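Minutes of the Terkby Household Machines Circle
Held December 24, 2025, in the upstairs room at Geum

Torunn Boström took the chair and thanked everyone for coming out on such a busy day, and for the gingerbread, which was gone before we had got through the first item. Ivar Vik kept these minutes and begs your patience with his spelling. The minutes of the August meeting were read and accepted.

The main business was our old question, whether a machine can be trusted with the chores yet. Torunn had been to see the folks at Mudberg, who practice tidying in a simulated house before they let anything loose in a real one. She spoke very kindly of them, and at some length! The task she brought us was clearing up after the dog: a bone left on top of a low cabinet with maroon fronts, and a two-armed robot to deal with it. 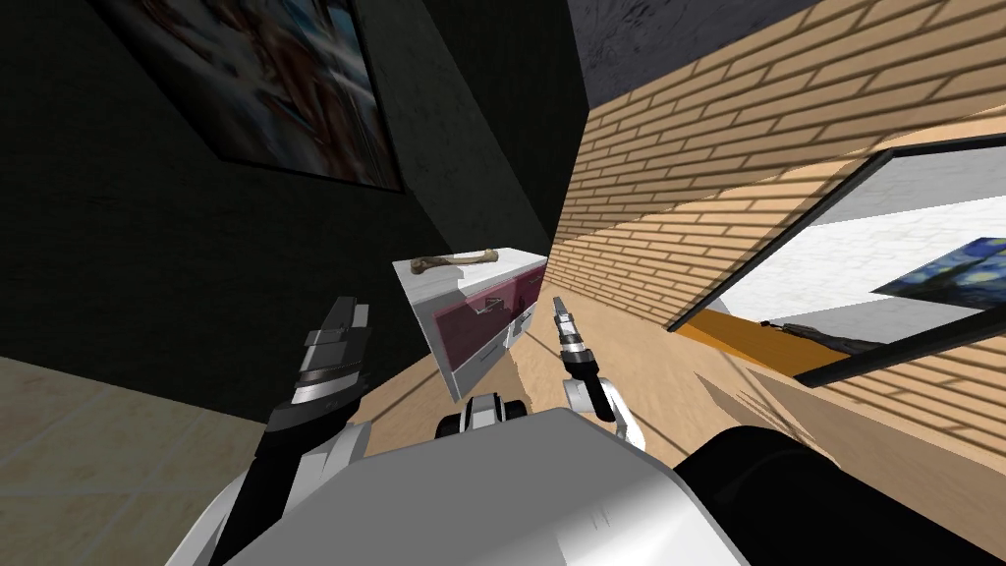 Page 2 of 5

Ivar felt that picking up a bone is a fair test, being knobby at the ends and an awkward thing to get hold of, and he would be glad of the help at home. There was a good deal of friendly talk about whether two narrow fingers are enough for the job, and whether the machine ought to know that a bone doesn't live on the furniture in the first place (our dogs certainly don't).

Torunn then read a letter from the Grunance hardware store, where they would love to have the shelves straightened overnight but can't spare more than 4000 kronor for a trial. The general feeling was that shop work might come sooner than housework, though Ivar asked to have it noted that he disagrees.

Agreed: Torunn to write back to Grunance and ask Mudberg for a visit, with room for 6 of us. Ivar to bring the coffee urn.

The meeting closed after 45 minutes, with warm holiday wishes all around.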